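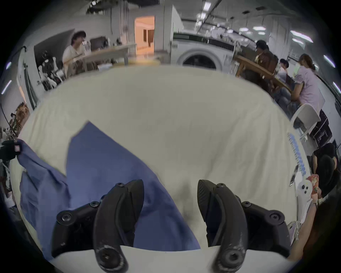
Cloth folding moves to the long table

The folding group at Konalora has a new target for April: 20 usable demonstrations per person per shift, all done with the hand-held grippers. Mỹ Quách, who runs the schedule, set the number after looking at what the group managed on towels last month.

Cloth is slow work. A cup sits where you put it, but a piece of fabric lands differently every time, and the person holding the gripper has to find a corner before anything else can start. The blue cloth is dropped on the white tablecloth in a loose heap, and the demonstrator begins from whatever shape it takes. Please don't flatten it first. The model needs to see crumpled starts, and the tidy ones we collected early on were not much use in training.

A few points from Khoa Lương, who reviews the recordings:

Keep both fingertips in view when you close on the fabric. If the cloth covers them, back off and come in again at a lower angle.

Move at one steady speed. Fast pulls blur the edge of the cloth and the recording gets thrown out.

If you drop a fold, pick it up and carry on. Recoveries are worth keeping – about a quarter of the early set had them cut out, and those are being put back.

Gloves stay on for the whole take. Check that the screws at the base of the fingers are snug before you start.

The cloth set now stands at 2468 accepted recordings. Training on the first batch starts when Ánh Chu has finished the labels, and the robot will then try the same fold on its own, with Upendo Okoth ready to take over by remote control if it gets stuck. Those takeovers are saved too and go into the next round.

Anyone who has not used the grippers before should book a practice session with Solange Aubert. It takes 20 minutes. There are 7 places left this month, and the sign-up sheet is on the shared drive under Stalia.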